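About Starnarwood

Starnarwood is a small test workshop for robot grippers. We began in September with one arm and two benches, and today we are 10 people. Factories come to us when they must choose a gripper and do not want to choose it from a catalog.

Our work is simple to explain. A customer sends us the parts that their people handle every day, in the same boxes they use on the line. We mount each gripper on the arm, let it pick the parts, and write down every attempt. For one report we make 63 picks with each gripper, and we repeat the full set 3 times with a different operator. The customer receives all the numbers, also the bad ones.

Soft parts are our specialty. A metal block is easy for most hands, but a bundle of wires changes its shape each time you touch it — and a gripper which was very good in the morning can look very poor in the afternoon. For this kind of job we compare wide jointed fingers, such as the Pernusar hand, with the narrower Plelto, and we look at both through the wrist camera, so that we judge the grasp from close.

The tests are led by Yeshi Berhe, who worked before in cable assembly and still prefers old cardboard boxes to new ones for testing. We do not sell grippers and we take no commission from the makers.

If you have a difficult part, please send us a box of it. We answer within 10 working days.

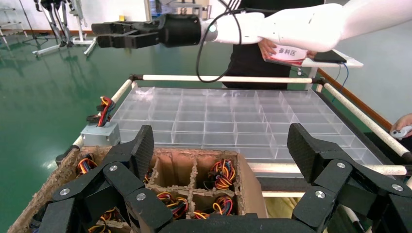
Wiring harnesses in a divided cardboard box, seen from the wrist camera between the two fingers of the left gripper.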